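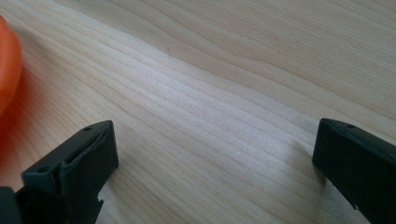 4. Setting up and clearing the table

These steps apply to the Rastberg table with the light wood top and the small Trestari fabric bin. Do them in order the first time. After that, steps 4 to 7 are enough.

1. Stand the table on a level floor and tighten the leg bolts by hand.

2. Turn each bolt a further quarter turn with the key supplied. Do not use a power driver.

3. Wipe the top along the grain with a soft cloth. Let it dry for 10 minutes.

Note: Small specks and changes in tone are part of the wood. Do not sand them out.
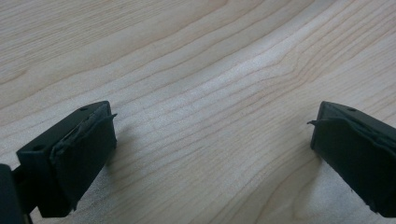 4. Check the top under a lamp from a low angle. Glare can hide dust, so look again from the other side of the table.

5. Pull the walls of the bin upright and set it on the far half of the table, long side toward you. The walls are soft and may sag a little.

6. Put loose items into the bin one at a time, starting with the largest. Lower each item over the rim. Do not drop it in.

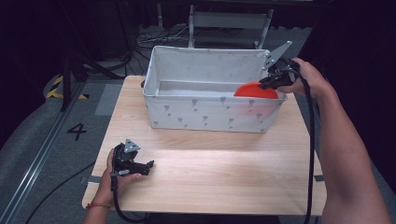 Fig. 3. Fabric bin on the far half of the table, red-orange item at the right end.

7. Lift the bin with both hands under the base. Do not carry a loaded bin by one wall.

CAUTION: Do not load the bin beyond 400 g per compartment insert (Prasteck, sold separately). Keep hot pans and wet cloths off the wood.

Tighten the leg bolts again after 18 days of use.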